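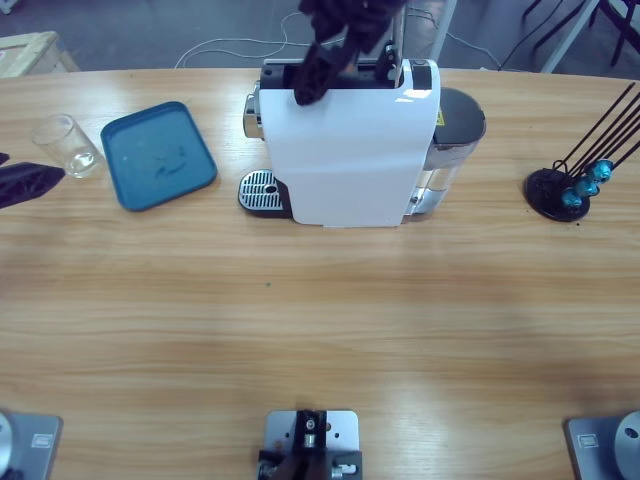 30. Nov. 2019
Von Viola Bellini

Teilnehmende gesucht: Schmeckt man den Unterschied wirklich?

Wer in letzter Zeit Kaffee gekauft hat, kennt die Sprache auf den Packungen. Jasmin, Bergamotte, reife Aprikose, ein Hauch Tabak. Ich schreibe seit Jahren über Lebensmittel und habe in dieser Zeit sehr viel Kaffee getrunken, und Bergamotte war bisher nicht dabei. Das kann an mir liegen. Es kann aber auch sein, dass die Hälfte dieser Beschreibungen erst im Kopf entsteht, nachdem man das Etikett gelesen und den Preis bezahlt hat.

Für eine Reihe von Blindverkostungen suchen wir deshalb 36 Personen, die regelmäßig Kaffee trinken und bereit sind, sich dabei gründlich zu irren. Veranstalter ist der Verbraucherkreis Temitz, ausgewertet wird von Hongmei Lu, die früher in der Sensorik gearbeitet hat und von unseren Vermutungen ausdrücklich nichts wissen will, bevor die Zahlen vorliegen.

Wen wir suchen

Erwachsene ab 18 Jahren, die mindestens vier Tage in der Woche Kaffee trinken. Ob aus der Kapsel, aus dem Filter oder aus der Espressokanne vom Flohmarkt, ist uns gleich. Eine Barista-Ausbildung ist kein Hindernis, wird aber im Fragebogen abgefragt. Wir hätten gern eine Handvoll Leute, die von ihrem Gaumen sehr überzeugt sind — nach meiner Erfahrung melden die sich von selbst.

Nicht teilnehmen können Schwangere, Personen mit Herzrhythmusstörungen und alle, denen ärztlich von Koffein abgeraten wurde. Wer bei einer Rösterei, einem Kapselhersteller oder im Kaffeehandel angestellt ist, möge bitte ebenfalls absehen. Bei der letzten Runde hatten wir 29 Teilnehmende, von denen zwei ihre eigene Ware verkosteten und das für sich behielten. Die Ergebnisse waren damit hinfällig.

Ablauf

Es gibt zwei Termine im Dezember, jeweils abends, je anderthalb Stunden. Man sitzt allein an einem Platz, bekommt kleine Proben in gleichen Bechern und füllt einen Bogen aus. Zum größten Teil handelt es sich um Dreiecksproben: drei Becher, zwei davon mit demselben Kaffee, und man soll den abweichenden finden. Wer nur rät, liegt in einem Drittel der Fälle richtig. An dieser Marke scheitern erstaunlich viele Kenner.

Am zweiten Abend kommen Preise ins Spiel. Mehr verrate ich dazu nicht. Geschluckt werden muss nichts, Spucknäpfe stehen bereit, Wasser und Weißbrot auch. Bitte in der Stunde davor nicht rauchen, nichts Scharfes essen und auf Parfum verzichten. Santosh Semwal betreut beide Abende und schickt Leute mit starkem Rasierwasser wieder nach Hause, das ist schon vorgekommen.

Was Sie dafür bekommen

22 Euro Aufwandsentschädigung, auszuzahlen nach dem zweiten Termin. Wer nur einmal kommt, geht leer aus, weil sich die halben Datensätze nicht auswerten lassen. Fahrtkosten erstatten wir nicht. Auf Wunsch erhalten Sie Ihr persönliches Ergebnis, das manche lieber nicht gesehen hätten. Ein Zertifikat gibt es nicht, auch keine Gutscheine und keinen Geschenkkorb. Geld von Herstellern nehmen wir nicht an, angeboten wurde es.

Namen werden getrennt von den Bögen aufbewahrt und nach der Auszahlung gelöscht. Veröffentlicht wird alles, auch wenn herauskommt, dass ich unrecht hatte und die Aprikose die ganze Zeit da war.

Anmeldung

Schriftlich an den Verbraucherkreis Temitz, zu Händen Na-rae Moon, Stichwort »Dreieck«. Bitte Alter, übliche Zubereitungsart und eine Telefonnummer angeben, dazu etwaige Allergien. Telefonisch geht es unter der Durchwahl 913, vormittags. Die Plätze vergeben wir per Los, frühes Anmelden bringt also keinen Vorteil. Absagen bitte spätestens zwei Tage vorher, damit jemand von der Warteliste nachrücken kann.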